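Student Project Report: Radio Plays and Family Memory in Lustodton

Module: Local History and Media
Group: Bastos

1. Why we chose this subject

Our project is about a series of radio plays which the station in Lustodton broadcast for families in the winter months. The plays told how the town lived through the flood and the years after it. We wanted to know how parents and children listened to them together, and what they still remember today.

2. How we worked

We were four students. We spoke with 17 families in Lustodton and in the village of Dultano, always at their homes and mostly on a Monday evening. Each talk had three parts: the memory of the broadcast, the memory of the flood itself, and what the parents told the children afterwards. We asked the same questions everywhere, but we let people speak longer if they wished.

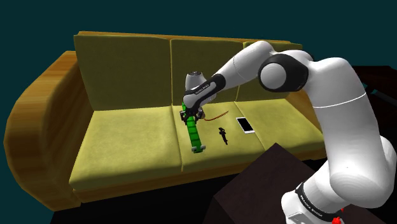

The second source was the Follier collection, which keeps the scripts and the letters from listeners. It holds 1000 letters, and we could read only a small part of them before July. Many are written by children, with the help of a grandparent.

3. What we found

Most families remembered the voices better than the story. The play about the ferryman and his daughters was named most often. Several people mixed the play with real events, and one mother was sure that her uncle had been on the ferry, although the ferry exists only in the script. In Dultano the signal was weak, so neighbours met in one kitchen to listen.

4. Difficulties

Two of the recordings are damaged and we had to use our notes. We also began too late with the letters. If another group continues this work, we advise them to ask for the scripts first and to visit the families after that.

The list of questions is in the appendix.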